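4.2 Recall of shelf locations

Participants at the Lacerda and Corkach sites were asked to name the place where each of the 11 common household supplies was kept. The supplies were the same at both sites, but the storage plans differed. At Lacerda, items were grouped by use, so that tea towels sat near the cups. At Corkach, they were grouped by size, and the towels shared a shelf with paper and spare bags.

In all, 331 people completed the first round in January. They gave 1633 usable answers in the second round, which covered only the items they had handled themselves. Answers that named a room without a shelf were scored as half correct. We left out 29 people who had moved between sites during the study.

Grouping by use gave better recall for items needed every day. The gap was small for items needed once a month or less, and for light bulbs it ran the other way. Several Corkach residents said they remembered the bulbs as "with the small things," and this was enough to find them. Labels made little difference at either site. Most people reported that they stopped reading them after the first few weeks.

Time of day had an effect we did not plan for. Answers given before 9 a.m. were shorter and more often wrong, mainly among residents who had lived at the site for under a year. We did not adjust the scores for this, and the morning sessions are reported together with the rest.

A pale surface appears in Figure 3. The layout sheets followed the Polletport scheme, with one change: the row for cleaning supplies was moved to the top.

Figure 3. Pale surface, close view. 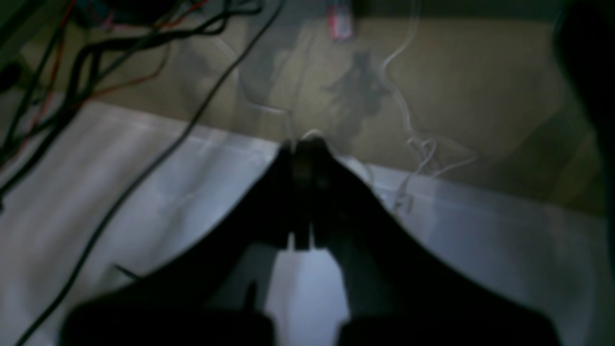 Kátia Guimarães, commenting on the draft, wrote that the light bulb result should not be read as support for grouping by size, and asked whether the Corkach shelves had been rearranged between the two rounds.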